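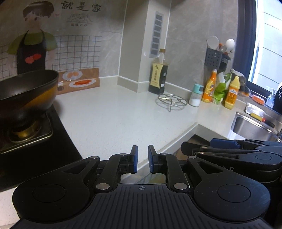 Dear all,

I answer to the question of last night about the sourdough that stays flat. I quote only the part I need.

> I follow the Dundthorpe recipe with 542 g of flour, and the dough looks fine in the evening, but in the morning it spreads on the tray like a pancake. My starter is lively. Should I use less water, or a stronger flour?
>
> Guoqing Ding

Guoqing, before you change the flour, please look at the time. The Dundthorpe recipe was written for a cool room, and it lets the dough stand the whole night. In June my kitchen is at 30 degrees Celsius by the afternoon and it does not cool much after dark. At such a temperature the dough is ready long before you get up, and then it loses its strength.

I had the same trouble with Tarner flour, and I blamed the mill for it, which was unfair of me. What helped was to mix in the morning, stay near it, and shape when it had grown by half. I do not wait for double anymore. After shaping it goes into the refrigerator until the next day.

About the water: you did not write how much you use. I take 284 g for a first dough with a new flour, and I add a little more only if it feels stiff after the first fold. The result is a less open crumb, but my family prefers it for sandwiches.

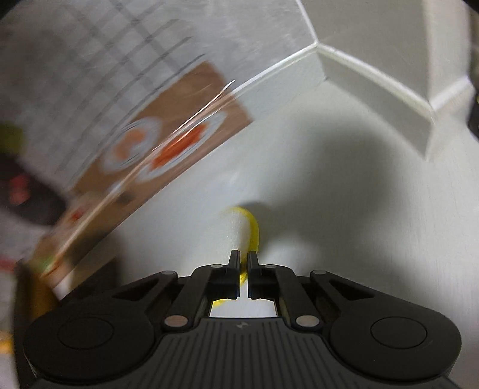

*Fumero, June*

I continue after a pause, as I wanted to look in my notebook before writing the rest. Salt was the other thing. I wrote there that I forgot it in 2 loaves, and both of them went flat in the same way as yours. So please check also this.

Contreras asked on the list if rye in the starter makes it too fast. In my experience yes, a bit, in warm weather. I feed mine with white flour only until September.

If you try the shorter time, please write how it went, and tell us the temperature of the dough itself too.

With kind regards from Fumero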